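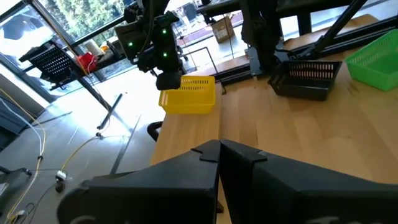 Club robotique Puken : l'atelier « tri de paniers » en images

Mis en ligne le mardi 9 octobre 2018

Le projet Kernetti a démarré en août avec une promesse assez large : des bras qui rangent seuls, quel que soit le désordre. J'étais contre le mot « seuls » et je le suis toujours. Sur le formulaire d'inscription au concours Dervishi, il figure pourtant deux fois.

Le panier jaune près du bord de la table, une pince juste au-dessus. Les paniers ajourés ont été choisis parce qu'ils se saisissent bien par le rebord, et je continue de penser qu'on a pris l'objet qui arrangeait la pince.

Andor Kozma, qui encadre le groupe, me répond qu'il faut bien commencer quelque part. D'accord, mais le règlement du concours prévoit des objets inconnus le jour même, et pour l'instant l'équipe n'a travaillé qu'avec du matériel qu'elle connaît par coeur.

Vue d'en haut, avec les deux bras face à face : paniers verts et bac noir alignés au fond, le jaune et un autre bac noir posés de travers plus près de nous.

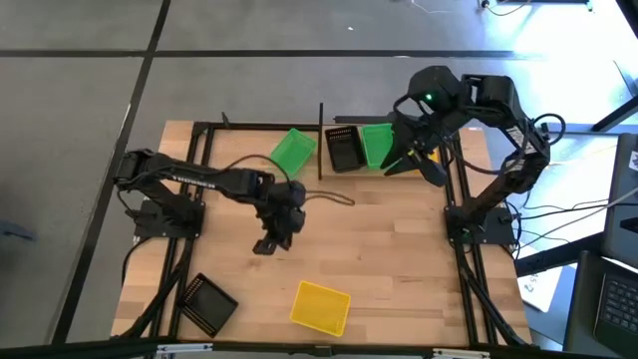 Reste la question des chiffres. Le carnet du club annonce 900 essais depuis la rentrée, sans dire ce qu'on appelle un essai. Un panier saisi puis lâché compte-t-il ? Selon la personne qui tient le carnet, oui ou non - et ça change tout au pourcentage affiché sur le panneau de l'entrée. J'ai demandé une colonne « abandonné », elle n'existe toujours pas.

Je reconnais une chose : les élèves ont appris à régler eux-mêmes la position de départ des bras, et ils discutent entre eux de la trajectoire au lieu d'attendre la consigne. Pour un premier trimestre c'est déjà du travail sérieux. Qu'on le présente comme tel et je signe.

La séance ouverte aux familles aura lieu dans les locaux de Nisengate, durée prévue presque 7 heures avec la pause. Les paniers que vous apporterez de chez vous sont les bienvenus, surtout les moches et les mous. Inscription auprès d'Andor Kozma.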